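# Zenness drawer set, v4

Simulated two-arm demonstrations for training a policy on opening drawers and reaching into them. Recorded in the Fuven simulator. Maintained by Mireille Azar and Hilkka Kiiskinen.

Last updated: 17/03/2020

## Contents

- 46 kitchen layouts, 12 demonstrations each
- wall, cabinet and drawer colors changed between layouts
- views from the robot's head and from the gripper
- joint positions and gripper opening, logged at 15 Hz

Failed attempts are kept and marked `success: 0`. Filter them out before plain imitation training.

## Known problems

Four layouts have drawer handles that sink into the front panel. They are listed in `skip.txt` and will be replaced in April.

## Sample views

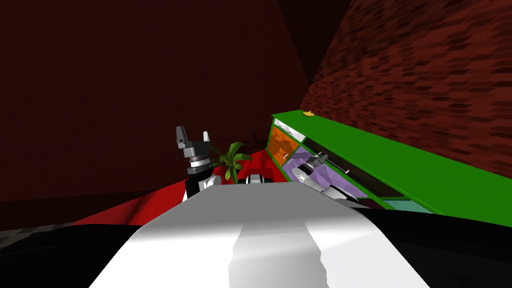 Head view first, gripper view second.
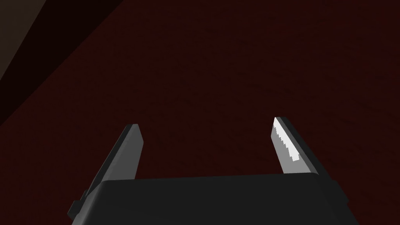
## Common question

**Can I mix this with the older Galanis set?**

Convert the older files with `convert.py` first. They store the gripper opening in millimeters, and this set uses meters.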